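Moving an Office Chair Across a Parquet Floor

Applies to: swivel chairs with armrests, on finished wood
Last revised: August

A five-star base with hard casters can mark a floor finish in one pass, particularly where grit has collected in the wheels. The procedure below covers short moves within a room, such as clearing a desk bay before the floor is cleaned. For moves between floors, take the chair apart first.

Before you start

Sweep the route. On herringbone, sweep along both directions of the pattern, as grit sits in the joints between blocks and a single pass leaves half of it behind.

Lower the seat to its minimum height. Lock the backrest tilt if the chair has a lock. Turn the seat so that its front edge faces you.

Check the armrests for play. Take hold of one pad and rock it sideways. If the post moves at the seat, tighten the bolts underneath before going further. On the Ovholm chairs these take a 5 mm hex key. Slamet Pelupessy keeps a spare in the top drawer at the Tetesstead office.

Where to hold the chair

Hold it low, at the point where each armrest support meets the seat. Do not lift by the pads. Most pads are fixed to a plate with short screws, and height-adjustable ones can slide up the post without warning.

Use both hands, one per side, at the same level. Uneven grip turns the seat on its column and swings the base into furniture legs.
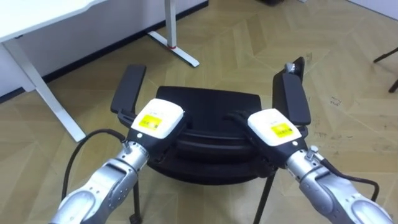
With the grip set, tilt the chair slightly toward you and let the weight rest on two casters only if they are the soft type. With hard casters, lift clear of the floor or slide a felt blanket underneath and pull the blanket.

Keep the route straight. Casters scrub the finish most when they reverse direction, so stop, lift and reset at corners.

After the move

Set all five casters down together. Raise the seat to its previous height and release the tilt lock. Pull hair and thread out of the wheels before the chair goes back into use.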